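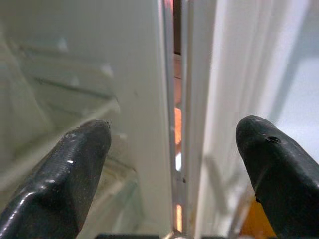
Salamatu Gbeho keeps her equipment budget on one sheet, and the line she expects to defend this fall is fingertips. She runs purchasing for the home-appliance handling project at Nirkevora, where the arms spend most of their hours working around refrigerator doors and shelves. The two black fingers now on the gripper have scratches and scuffs, and the right one has a small pit near the tip. "That's wear I can put a price on," she said. "A pair costs us $235. I'd rather order six pairs in one go than rush one pair in September."

Her bigger request is a second gripper at $716. The first quote, from Driltard, was $700 without the mounting plate. She took the higher one from Faltance, plate included.

Jayson Talavera, who schedules the arms, wanted a spare arm instead. Gbeho turned that down for this year. "An arm sits idle when the gripper is out," she said. "Two arms and one gripper doesn't get me more hours."

She has also set aside $700 for cables, screws and shipping. Last year there was no such line, and the money came out of training.

Asked what she would tell a smaller lab, she said to write down every part that touches something and get the lead time for each before signing for the arm. "We did it the other way around. The arm came, and then we waited five weeks for fingers."

The order goes in once Rowena Evangelista signs it.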